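How to Set Up a Small Trash Can on a Desk or Work Table

A big kitchen can across the room does not get used much while you are working. Paper piles up next to the keyboard, and at the end of the day you carry it over in one armload, dropping half. A small lidded can that sits right on the table fixes most of this. These steps cover choosing one, lining it, placing it and keeping it clean. Setup takes 14 minutes, including washing a new can.

What you need

A small can with an attached lid
A roll of small liners
A damp cloth and a little dish soap
2 felt pads (optional)

Step 1. Pick the can

Go for a round can with a lid that flips all the way open and stays there. A lid you have to hold up with one hand gets annoying fast. Plain cream or white is easy to live with and shows dirt, so you know when to wipe it. I have used cans from Ultwood and Vutix and both were fine. Check that the opening is wide enough for a balled-up sheet of letter paper. Try it with real paper before you throw out the receipt.

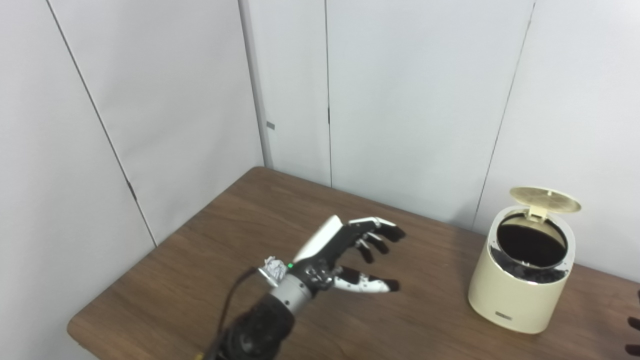 Step 2. Line it

Liners sold for bathroom cans usually fit. Mine come from Quiroga in rolls of 300, and one roll lasts a long time. Open the bag fully before you put it in, push it down to the bottom with your fist, then fold the edge over the rim. Leave a couple of inches of overhang. If the bag is too wide, gather the extra at the back and tie a loose knot in it.

A black liner hides what is inside. A clear one lets you see if a pen or a paper clip went in by mistake. Either works.

If the bag keeps slipping down, let the air out from underneath. Trapped air holds it up off the bottom and then the first heavy thing drags the whole edge in.
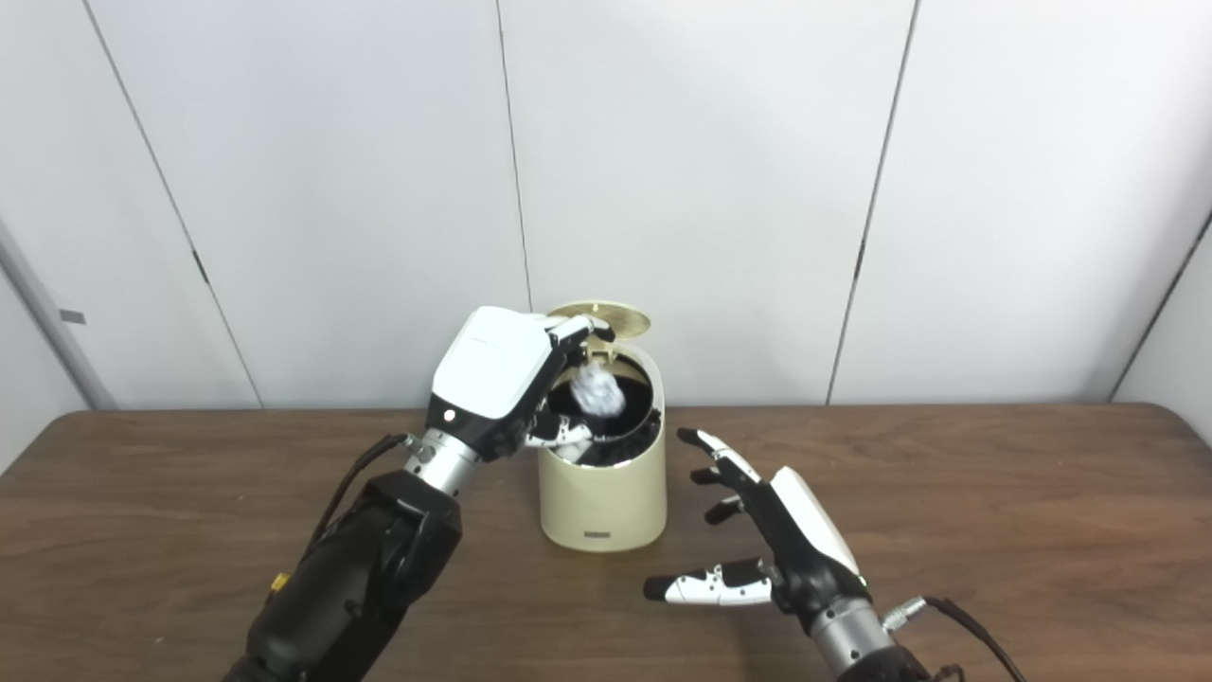 Some cans come with an inner ring or a removable bucket. With a ring, the bag goes through it and the ring presses back down over the fold. With a bucket, line the bucket and leave the outer shell bare.

Step 3. Find the right spot

Put the can toward the middle or back of the table, where your elbow will not catch it. You should be able to reach it without leaning. Turn it so the hinge faces the wall and the lid opens away from you. Leave enough space behind it for the lid to tip back - a can shoved up against a wall will not open all the way.

On a wood surface, stick felt pads under the base if it tends to scratch. Keep it off any papers you need to save.

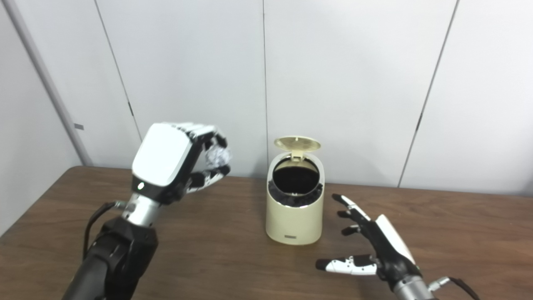 Page 2 of 2

Step 4. Use it for dry trash only

Scrap paper, sticky notes, tape and pencil shavings are all fine. Food, tea bags and anything damp should go to the kitchen. Crumple paper into a tight ball before you drop it in, or fold it flat if you want to fit more. Loose sheets bridge across the opening and make the can look full when it is half empty.
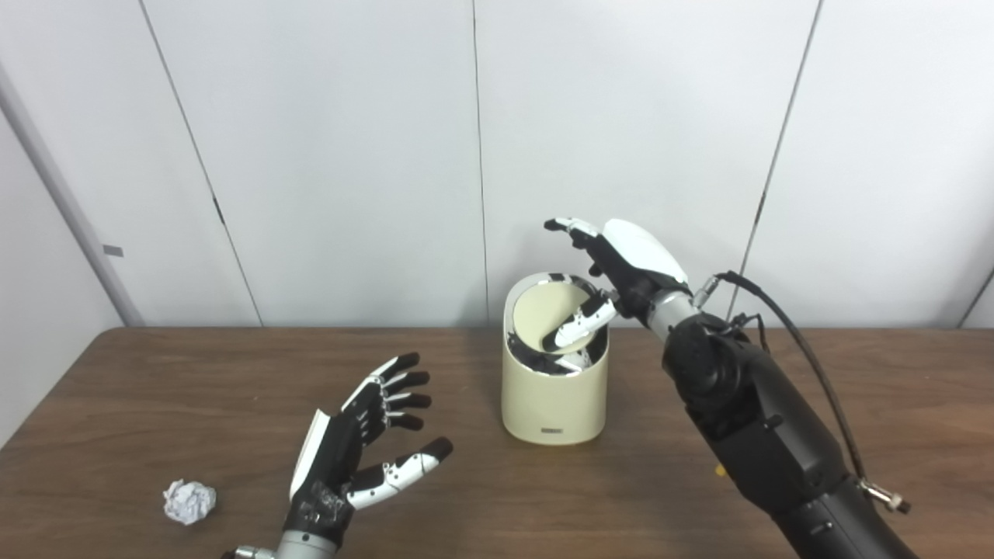 Step 5. Empty and wipe

Empty it when the trash gets near the rim - do not press it down to buy another day. Lift the bag by the folded edge, tie it and put a new one in right away. Wipe the lid and the rim with the damp cloth while the bag is out. Once a month, wash the inside with dish soap and let it dry with the lid open.

I keep a few spare liners folded flat in the bottom of the can, under the one in use.

Related articles

Cusance Desk Trays: Which Size to Buy
How to Clear a Work Table Before Dinner
Sorting Paper: Keep, Shred or Toss
Getting Ink Off a Wood Tabletop
Small Liners Compared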